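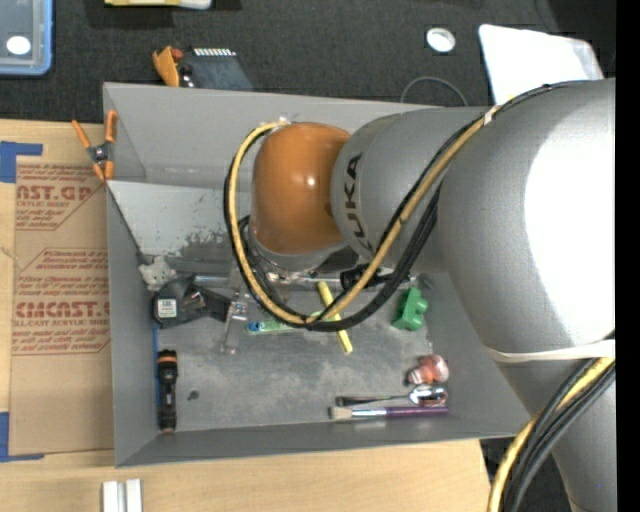 Garage cleanout swap, Classtead

Back again in June, Monday from 5 pm, in the lot behind Lovberg Hardware. Bring hand tools, kitchen stuff, odds and ends. No paint, no mattresses, no TVs please — we got stuck with 8 of them last time and the dump run wasn't cheap.

Tables are first come. 17 spots spoken for already so dont wait. Drop-off from 4, use the Heiskanen Street side, the front gate stays locked.

Leftovers go to the thrift store on Greta Lane. Need a box for small parts? Ask at the hardware counter, they're holding a few for us. Cash only, small bills if you can. Rain date to folow — check the board by the mailboxes.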